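旧架子别扔:“拼回来”活动十月重开,首日就收了一屋子白色塑料件

本站讯 Mukosari街区的“拼回来”活动十月又开张了!上午九点刚过,Durkel活动室门口就排起了队,大家手里抱的、肩上扛的,多半是家里拆散以后再也没装回去的东西:塑料置物架、小凳子、鞋架、浴室角架,还有不少连主人自己也说不清原来是什么的板子和管子。

活动的规矩很简单。把散件带来,摊开,对一对,缺什么就到公用零件架上找,能装起来的当场装好带走,装不起来的可以留下,给别人当配件。不收费,也不用预约,来了在门口的本子上写个名字就行。去年春天第一次办的时候,主办方只准备了两张桌子,结果根本不够用,后来干脆在地上铺开黑色的垫面,大件直接放在地上拼,宽敞多了。

今年最受欢迎的是塑料立管架。这种架子几乎家家都有过一个:一块方底座,几根长管,几层托盘,管子两头套着圆帽。搬家时一拆,管子塞进床底,底座拿去垫花盆,过两年想再用,怎么都凑不齐。负责现场的Deming Meng对这类架子简直是了如指掌,他的第一条建议是先找底座。“底座定了,方向就定了,管子该往哪儿去,一眼就能看出来。” 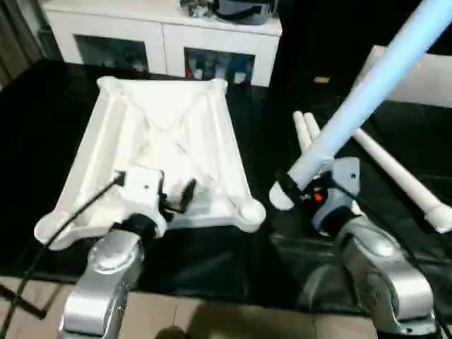
他还特别提醒大家,管子不要急着往下敲。旧塑料放久了会发脆,尤其是在阳台上晒过几个夏天的,一锤子下去,接口就裂了。正确的做法是把管口和插孔都擦干净,对正了慢慢往里推,一边推一边轻轻转,感觉到底了再松手。实在太紧,可以拿温水把插孔那一头泡一会儿。现场有位女士照着这个办法试了一次,管子顺顺当当推到底,她高兴得叫出了声,旁边几桌人都扭头来看,然后纷纷跑去接温水,热水壶前面一下子又排起了队!

零件架的家底也比去年厚了许多。据主办方登记,开放至今累计收下各类散件2,379件,其中光是端帽就有180个。别小看这些端帽,架子晃不晃、会不会刮花地板,很多时候就差这么一个小东西。以前都混装在一个袋子里,找起来要把袋子底朝天倒出来;今年按口径分好了,拿着管子过去一比就知道合不合适。分类这件事是几位退休的邻居花了好几个晚上做完的,真的要好好谢谢他们。

场地方面,Kong五金店借出了工具和货架,Prarel印刷社帮忙印了一批小册子,里面画了十几种常见架子的拆装顺序,图很大,字也很大,老人家不戴眼镜也看得清。小册子第一批印了3,000份,活动室门口随便拿,想多拿几份带给亲戚的也没问题。

说到装托盘,很多人习惯先把四根管子全插好再套托盘,结果托盘卡在半路,上不去也下不来。Deming Meng的办法是一层一层来:底座放平,先立好最下面一段短管,扶稳了,盖上第一层托盘,四个角都按实,再接上一段。

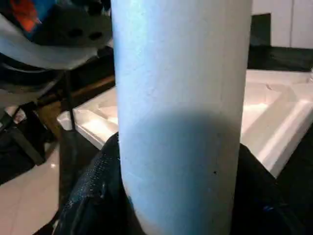 立管的时候最好有一个人专门扶着,管子要竖直,稍微歪一点,上面那层就会差出去一大截。一个人在家装的话,可以靠着墙角来,让两面墙替你扶着两边。托盘也要先看一遍边沿有没有裂纹,有细纹的尽量放到最上面一层,只摆轻东西,纸巾、毛巾、干花都可以,洗衣液和大米就别往上搁了。裂得比较长的,建议直接换一块,零件架上白色托盘存货不少,尺寸多带一个少带一个都不要紧,量好孔距最关键。

记者自己也带了一个闲置很久的小鞋架过去,原本已经打算当废品卖掉,没想到只缺两个接头,翻了十来分钟就配齐了。接头颜色和原来的不太一样,一个偏灰,一个偏白,装好以后放在门口,反倒挺耐看。回家路上还遇到一位同样扛着架子的邻居,两个人一路聊各自的架子是怎么散的,越聊越起劲,差点走过了路口。

活动整个十月都开放,上午九点到下午四点,中午不休息。带散件来之前,麻烦先把灰擦一擦,螺丝和小接头用袋子装好,袋口扎紧,不然路上很容易掉。如果手边有原来的说明书,哪怕只剩半张,也请一起带上,现场可以帮忙复印留底。太大的衣柜和带玻璃门的柜子暂时不收,活动室的门不够宽,搬不进来。想来帮忙分拣零件的朋友,到了直接找Deming Meng报到就好,手套现场有,水自己带。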